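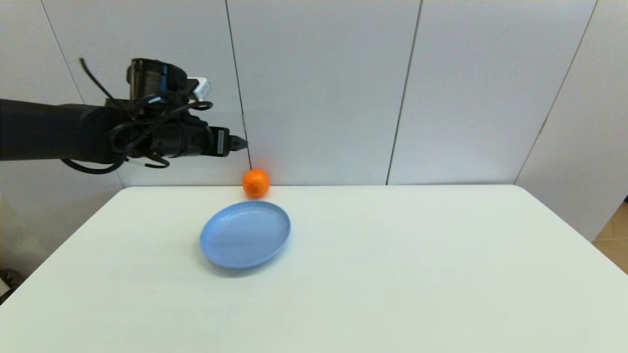
February, getting on for eleven at night. I have been putting off the matter of the plates for two weeks and today I did most of it. Liv says I should write down how I decide things because I forget afterward and then decide them again, so I am writing it down. The question was what to eat off when there is one person eating and the food is small. I have been using the big dinner plates from Brostmont for everything, and a tangerine on one of those looks silly and takes up the whole drying rack afterward. The light blue plastic one is the right size. With the tangerine sitting behind it, near the wall, on all that white table, I could see it would do, and that blue and orange is a pair I like more than I would have guessed. It has a rim, too, so seeds and bits of peel stay on the plate.

So the blue plate stays. The decision on the rest went like this.

Kept: the blue plate, four of the Brostmont dinner plates, the two soup bowls that stack, the deep bowl with the chip because it is the only one that holds a real serving of noodles. Gave away: the other Brostmonts, the square side plates, the glass dish I have never liked. Still deciding: the oval platter. Oratile wants it if I don't. I told her I would say by the end of the month.

I wrapped the giveaways in newspaper and put them in the box the kettle came in. The box is by the front door now and I have already kicked it once.

The reason for any of this is the cupboard. The left door has been hanging low since before Christmas, and when I finally took everything out to look at the hinge I found that the shelf had bowed in the middle. Too much weight on it. I turned the shelf over so the bow faces up, which my father used to do with bookshelves, and it is sitting nearly flat. The hinge needed one longer screw. I had one in the jar. The whole repair took less time than washing the plates did, and I washed them all, even the ones that are leaving, as they had a film on them from being next to the stove.

The shelf paper is another story. I bought a roll from Faltwood in the fall and it has been standing in the broom closet ever since. It is supposed to be cut to size and laid in without glue. I cut the first piece too short by the width of a finger and the second piece crooked. The third is fine. I used the short piece for the top shelf, where it can't be seen unless you stand on the stool, and the crooked one went under the sink. There is a good amount left on the roll but I am not doing the drawers this month.

Tangerines: I got a bag at Obi, the small grocery by the bus stop, not the big one. 14 in the bag. They are the kind with the dimpled skin, and the two I had after lunch were sweet and came apart easily. One had seeds. Last month's bag was dry all the way through and I threw out half of it, so I was careful and picked up three bags before choosing this one by weight. Liv says they should go in the refrigerator. I like them at room temperature, so I have put half in the crisper and half in the bowl with the chip, and we will see which half goes off first. If I remember I will write it here.

I tried drying the peel. Oratile does this on the radiator, on a sheet of paper, and keeps it in a jar for tea. Mine have been on the radiator since two this afternoon and have curled up at the edges but are still bendy in the middle. The kitchen smells nice, at least. She said to scrape out the white part with a spoon first, and I did it for the first few pieces and got tired of it for the rest. I'll know which ones are bitter.

Money, for the record. Shelf paper was paid for already. The tangerines, bread, dish soap, and a new sponge came to less than I had in my coat pocket. The big expense this month is still the electric bill, and I looked at the meter while I was in the closet. It read 794 more than when I wrote it down last, which seems high for the time that has passed, but I was running the space heater in the back room for most of that. I have moved the heater out to the hall so that I have to go and get it if I want it.

Liv called at four. She is over the cold but her voice isn't back. She is trying to get her steps up and has one of those Kekton bands on her wrist that buzzes at her. She had done over 4000 by the time we talked and was walking in circles in her living room while she was on the phone, and I could hear the floor creak each time she got to the corner. We talked about Easter, a little. She would like to come here and I would like that too, but the back room needs a bed that isn't the camp bed. She said the camp bed was fine. It was not fine last time. She slept on the sofa from the second night on and thought I hadn't noticed.

If she does come there will be three of us at the table with Oratile, and four dinner plates is enough. I did think of that before I packed the box. If Oratile brings her sister we are at the limit and somebody gets the chipped bowl, and it will be me.

I also wiped down the wall behind the table, where there was a splash of something brown, coffee I suppose. It came off with warm water and a drop of the new soap. The table itself I did twice. White shows everything — crumbs, pencil, the ring from a cup — and I have gotten into the habit of wiping it before bed, which I never did with the old brown one. I don't mind it. It takes a minute.

Supper was bread and the last of the bean soup, and a tangerine. I ate it at the table with the radio on low and put the peel on the radiator with the others.

Things still to do, so I don't have to think about them lying in bed. Call Oratile about the platter. Take the box to the church shop, which is open in the mornings only, and get there before 8 if I want to park, or else walk and make two trips. Find the other stool foot, the rubber one, as the stool rocks and I was up on it a good deal today. Measure the back room for a bed. Write to the electric company or at least find the last bill and compare. Library book is due and I haven't started it.

The hinge is holding, by the way. I have opened and shut that door a dozen times this evening for no reason and it closes flush. The right-hand door now looks as if it's the one that is off, by a hair, but I am leaving it alone.

Radiator off. The peel can stay where it is until morning.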